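Unit 4: Wood as a material for furniture
Handout for the evening course, Vindora School of Interiors

What we did last time

We finished the part on metals and began with the difference between softwood and hardwood. Please remember that these names come from botany. They do not tell you how hard the wood is. Balsa is a hardwood and you can push your nail into it. Yew is a softwood and it is quite hard. In the homework many of you mixed this up, so I repeat it.

4.1 Grain, figure and texture

In everyday speech people use these three words as if they were the same, but in the course we keep them apart.

Grain is the direction in which the fibres run. It can be straight, spiral, wavy or interlocked. The grain decides how the wood splits and how it behaves under the plane.

Texture is the size of the pores and cells. Oak has a coarse texture, pear has a fine one. If you want a very smooth finish on oak, you must fill the pores first.

Figure is the pattern that we see on the surface. It depends on the grain, on the growth rings, on the colour and also on the way the log was cut. The same log can give a quiet board or a very lively one.

4.2 How the log is cut

Plain sawing is the cheapest way. The saw goes through the log in parallel cuts, and the boards show arches and long curved lines. There is little waste, but the wide boards can cup when they dry.

Quarter sawing gives boards with the rings standing nearly upright to the face. The lines are straight and the board is more stable. It costs more, and the boards are narrower.

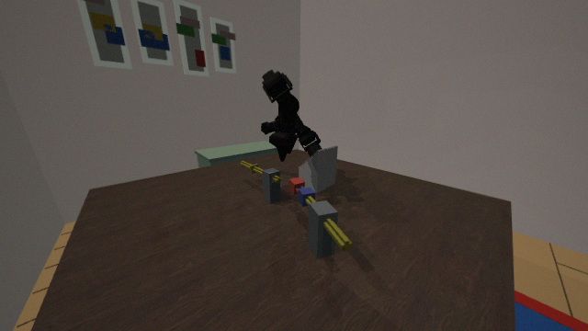

Rotary cutting is used for veneer only. The log turns against a long knife and the sheet comes off like paper from a roll. The figure is wide and irregular. Some clients like it very much and some say it looks restless, so ask them before you order.

4.3 Dark surfaces

A dark wood can be dark by nature, such as wenge or walnut, or it can be made dark with stain. Stain goes deeper into the open parts of the wood and makes the contrast stronger. On pine the effect is often blotchy — test it always on a piece from the same board.

Dark surfaces show dust and fine scratches more than light ones. In a small room they also take light away, and you should plan the lamps together with the furniture.

4.4 Moisture

Wood gives and takes water until it is in balance with the air. Across the grain it moves clearly, along the grain almost not at all. A solid top must therefore be fixed so that it can move, with slotted holes or wooden buttons. Never glue it to the frame on all sides.

Case for the seminar: the Coleo reading room has 34 tables with solid tops, and the Figueroa workshop must replace 2 of them because of cracks. Read the case sheet and decide which fixing was the wrong one.

Reading and homework

Dramier reader, the chapter on timber, up to page 43. You can leave out the tables at the end.

Bring one small offcut of any wood. Write on the back which cut you think it is, and give your reason in two or three sentences.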